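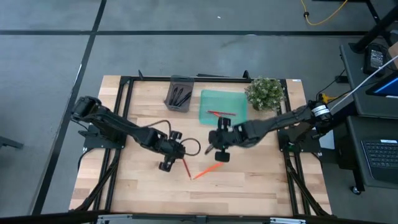

I gave up writing shopping lists on my phone in January, and I've become a bit of a bore about it. My friends are being very patient. It started with a flat battery in the middle of Estovo, the big supermarket by the ring road, where I stood between the tinned tomatoes and the lentils with absolutely no idea what I'd come in for. I bought crisps, a mop head and a melon. When I got home I went looking for something to write with, and all I could find was a pencil, a red one much like the one lying on that wooden tabletop, sharpened to a proper point. I wrote "onions" on the back of an envelope and felt oddly pleased with myself!

I should say that I'm a terrible shopper and always have been. I go in hungry, I fall for anything with a yellow sticker on it, and I have a weakness for jars. (There are 5 sorts of mustard in my fridge door at the moment, and one of them has figs in it. I don't know what you do with fig mustard.) The phone list was meant to cure all that. It had little boxes to tick, it sorted itself by aisle, and it was shared with the rest of the household, so that someone could add "ice lollies" from the sofa while I was standing at the checkout. It grew and grew. When I finally deleted it there were more than 160 things on it, including birthday candles for a birthday two years gone and the word "thing", just that, under Household.

Paper doesn't let you get away with this. An envelope holds 20 items if you write small, and by the time you've reached the bottom corner you're asking yourself whether you really need more bay leaves. I like that. I like the crossing out too, which I do with a good hard line, leaning on the trolley handle and getting in everybody's way.

My grandmother kept hers on the inside of a cereal packet, cut into strips and held together with a bulldog clip. She did it on Friday morning after her second cup of tea, always in the order of the shops: butcher, greengrocer, baker, chemist, and then a line, and under the line the things she'd only get if there was money left. I've pinched the line. It's the best bit of the whole system. Under mine this week: good butter, a magazine, those little almond biscuits in the twisty wrappers. I got the biscuits.

What has surprised me is how much I've started noticing other people's lists. They're everywhere once you get your eye in, tucked in the bottom of baskets and blown up against the trolley shelter. I know I'm not the only one who picks them up, so please don't write in. I found one in the car park at Skustlow market that said "leeks, leeks for Mum, stamps, NOT the blue ones" and I've thought about it most days since. The blue what? Stamps? Leeks? Another was written entirely on the back of somebody's very neat sketch of a kitchen extension. My favourite simply said "soup things" and, underneath, "be nice".

I did try to go upmarket. You can, of course, because there's no part of life so small that you can't buy a linen-covered version of it. I sent off for a pad from a stationer called Skivon, lovely thick cream paper, tear-off sheets with a magnet on the back, and I couldn't bring myself to write "bin bags" on it. It's still on the fridge door with nothing on it at all. The envelopes live in the drawer underneath with the takeaway menus and the dead batteries, and they get used every week, and I've even begun to feel fond of the gas bill, which comes in a nice big one.

The cooking has changed as well, and I hadn't expected that. With the phone I used to copy ingredients straight out of recipes, a quarter of a teaspoon of this and a sprig of that, and end up with a cupboard full of things I'd opened once. Now I think of dinners first. I write the days down the left-hand side and then what we'll eat, and half of them end up being "eggs" or "whatever's left", and then I put down what's missing. Mostly it's onions! I go through an extraordinary number of onions. On the way home I stop for noodles at Lục, the café next to the dry cleaner's, and read the list over while I wait, checking what I forgot. There's always something. Last week it was the onions, and they were at the top, twice, underlined.

So I went back. I left the envelope on the table with my empty bowl, came out of the shop with a bag of onions and a jar of pickled walnuts, and had to go home past the café window, where the waitress was reading my list.

Home | Food | Home Life | Columns | Letters | Subscribe

Last updated: Friday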